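旧报纸分类广告中的城市职业变迁
——以《Mirden晨报》缩微胶卷为材料的课程项目报告

课程：地方史料与数字方法
作者：Zihan Yin
合作者：Emmett Mbeki（负责扫描与校对）

一、研究问题

Mirden在十九世纪末由渡口集镇发展为铁路枢纽，既有的地方志多以市政会议记录和铁路公司年报为依据，对普通雇工的记述较少。本项目以《Mirden晨报》的招工与求职广告为材料，考察1889年至1913年间广告中职业名称的构成变化，并检验一个较常见的说法：本地家庭佣工需求在铁路修理厂开办之后迅速下降。

分类广告作为史料有明显局限。刊登者须付费，长期雇佣关系、熟人介绍和工头直接招募均不进入版面。因此本报告讨论的对象是“见报的劳动力需求”，不等同于实际就业结构。

二、材料与抽样

缩微胶卷藏于Turov县立图书馆地方文献室，共12卷，其中第4卷有霉斑，第9卷缺1901年上半年。抽样方式为每隔一年取一年，每年取三月、六月、九月、十二月各一个星期日的版面。选择星期日的依据是该报周日版分类广告篇幅最长，且栏目标题在整个时段内保持稳定。1901年以1902年代替，偏差在第五节讨论。

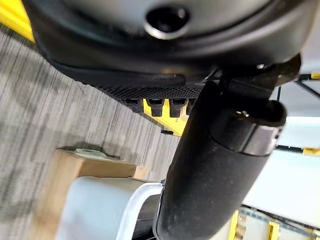
抽样后得到广告2000条。每条记录录入以下字段：刊登年月、版次、栏目、职业名称原文、归并后类别、性别要求、是否提供食宿、联系地址。联系地址只录到街道，不录门牌。同一广告在同一日重复刊登的，只保留首次出现的一条；跨月重复刊登的视为独立记录。

文字识别先用Kivinel软件处理，再由人工逐条核对。栏线断裂和油墨渗透处的识别错误最多，尤其是小号斜体缩写。Emmett Mbeki完成第一遍校对，我完成第二遍，两人意见不一致的条目标记为“存疑”，不参与类别统计，只保留在附表二中。

三、职业分类

分类表以Abdelaziz编制的城市职业五分法为基础，设5个大类：家庭服务、手工业、铁路与运输、商业与文员、其他。原表把洗衣工全部归入家庭服务，本项目作了调整：联系地址为商号的洗衣工归入手工业，联系地址为住宅或未注明的仍归家庭服务。该调整影响了1900年代的两项数值，调整前后的结果均列于附表三。

“帮手”一词处理较为困难。1890年代的广告里，它多指住家女佣；1905年以后，货栈和印刷所也使用同一词。项目按上下文判定，凡出现“须会做饭”“住家”“照看孩童”等字样的归家庭服务，出现计件、班次等字样的归手工业，两者均无的归其他。 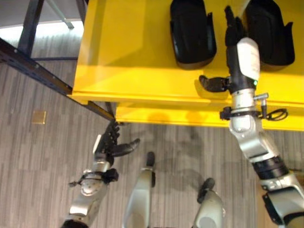 “司炉”一词也有歧义，既可指机车司炉，也可指楼宇锅炉工。广告中注明铁路公司或车站地址的归铁路与运输，其余归其他。这一规则偏于保守，可能低估铁路与运输类的数量。

四、结果

（一）家庭服务类

家庭服务类在全部样本中为700条，是五类中最大的一类。按年份排列，其条数在修理厂开办后的头几年没有减少，较明显的回落出现在1909年之后。前述“迅速下降”的说法在本样本中得不到支持。

变化较早的是广告措辞。1890年代的女佣广告通常只写工种和街名，1900年代中期起，注明每周休息时间、是否包洗衣物的广告增多。一种可能的解释是雇主之间的竞争加剧，但样本中缺少工资数据，无法进一步验证：家庭服务类广告极少写明工资，多以“面议”代替。

（二）铁路与运输类

该类广告的刊登呈集中分布，三月版面远多于十二月版面，与线路养护的季节安排一致。修理厂的技术工种很少见报。Turov县立图书馆另藏有一册修理厂工头手记，其中提到锻工与车工由工头从外地带入，可以部分说明这一缺口。 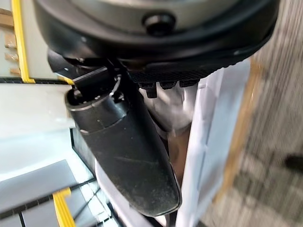 （三）商业与文员类

打字员一词在样本中首见于1895年，起初不限性别，1907年以后多数注明招收女性。同期簿记员广告的性别要求变化不大。两类职位的联系地址集中在河东的银行街一带，与1904年城市指南所载商号分布吻合。

（四）求职广告

求职广告数量少于招工广告，但自述内容较多，常见项目为年龄、教派、语言和前雇主。语言一项值得单独整理：河西移民街区的求职者往往同时列出两种语言，而招工广告几乎不提语言要求。本项目未对求职广告作类别统计，仅摘录于附表四。

五、误差与局限

第一，星期日版面不能代表全周。工作日版面的短工广告可能更多，项目曾试录1895年三月一个工作日的版面，发现码头日工的比例高于周日版，但单日材料不足以推算。

第二，1901年的替代造成间隔不等。1902年春季河水泛滥，当年三月和六月的运输类广告可能受此影响。

第三，广告费在1898年上调，短广告的成本上升幅度大于长广告。此后条数的减少不能直接解释为需求减少，比较应以类别占比为主，条数为辅。

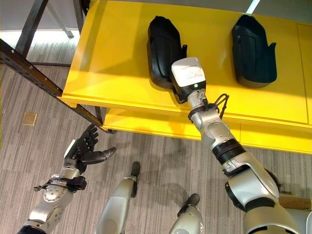 第四，归并规则由两名作者共同制定，未请第三人独立编码，因此没有一致性检验数据。若后续继续使用该数据集，应先抽取部分记录重新编码，重点是“帮手”和“司炉”两词。

六、小结与后续工作

样本显示，见报的家庭佣工需求在修理厂开办后仍维持了较长时间，回落晚于地方志的叙述。铁路对职业构成的影响在分类广告中表现有限，部分原因在于技术工人的招募不经过报纸。

后续拟补录1901年下半年版面，并将联系地址与1904年、1911年两版城市指南对照，以确定家庭佣工雇主的居住区分布。第4卷霉斑部分需申请调阅纸本原件，图书馆答复为十二月之后可以安排。

附表一：抽样日期与胶卷卷号对照
附表二：存疑条目
附表三：洗衣工归类调整前后结果
附表四：求职广告摘录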